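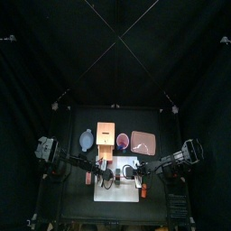
Membridge cell, fixed camera view. Both grippers are over the white board.

Membridge cell: setup and maintenance notes
Last revised Sunday, May 14, 2023

Scope

These notes cover the two-arm tabletop cell at the Prultberg lab. They do not cover the policy code or the Simgate scene files, which have their own README.

Enclosure

Walls and ceiling are black fabric. Two cables cross over the table in an X and are kept taut. If either one sags, retension both and repeat the camera check, even if the picture looks unchanged. Do not hang lights or tools from them.

Clean the fabric with a lint roller only. Wet cleaning leaves marks that show up under the overhead light.

Arms

The arms are mounted on the left and right sides of the table. Power up left, then right, and wait for both to report ready before starting the Kofler bridge. Home position is stored per arm in arms.yaml.

Cable slack is the most common fault. Run both arms through the full reach test after any work on the harness, and watch for loops catching on objects in the back row. Retie at the joint - never at the gripper.

Gripper fingers are replaced every 14 days of use, or sooner if an edge is chipped. Fastener torque is in the parts sheet. Rerun finger_zero after each change. 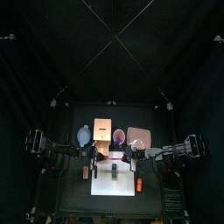
Back row in place, clear cup in the right gripper, red string between the grippers.

Table reset

1. Open both grippers and send the arms home.
2. Put the back row in order, left to right: light blue vessel, wooden box, pink cup with the blue object in it, flat tray.
3. Center the white sheet at the front of the table.
4. Put the small pink object to the left of the sheet and the small orange one to the right.
5. Run check_reset. It allows 3 attempts, then locks the session.

Camera

The camera is fixed. Extrinsics are in calib/ and are valid until the mount is touched. Reprojection error over the limit in calib.yaml means a full recalibration - a partial one has not held.

Known issues

- Right arm drops off the bus after long idle periods. Restart the bridge; a power cycle is not needed.
- Log timestamps before build 49 are in local time. Later builds use UTC.
- check_reset sometimes fails on glare from the tray. Turn the tray slightly and rerun.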